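We use cookies to remember your settings. By carrying on you agree to our cookie policy. OK

Tablecloth too long for a round table – hem it or leave it?

Selamawit Negash
I've bought a plain grey cloth for the round table in our back room and can't decide what to do with the drop. The table is 935 mm across. I like the look below, but my sewing is basic and I've never hemmed a curve in my life.
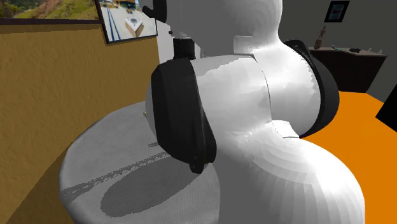
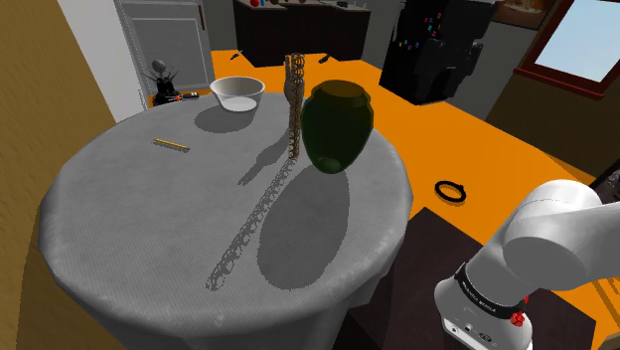

What I want to know is how much overhang is sensible if people are going to sit there and eat. My mum says down to the lap and no further, my sister wants it on the floor. I do like how the cloth falls in soft folds down the side in the second one, with the bowl and the green vase on top, but would that be a nightmare with knees and chair legs? And if I shorten it, how do I stop the hem puckering?

Letay Gidey
I'd go for 26 cm all round for meals. Longer is lovely for a side table but you'll be sitting on it! For the hem, run a line of long stitches close to the raw edge, pull the thread gently until the edge curls in, press it flat with plenty of steam, then sew. Keep it narrow – 10 mm is enough. A deep hem on a circle will always fight you. And wash the cloth before you cut anything, mine shrank and I was gutted.

Tanveer Shaikh
just leave it long, looks posher

Madalena Pacheco
Agree with Letay on the narrow hem, but if you can't face the gathering, use bias binding. It bends round the curve by itself and you can pick a darker grey so it looks deliberate. I did mine in an evening with the radio on. Pin it with the cloth on the table first and sit down at it for a bit before you get the scissors out.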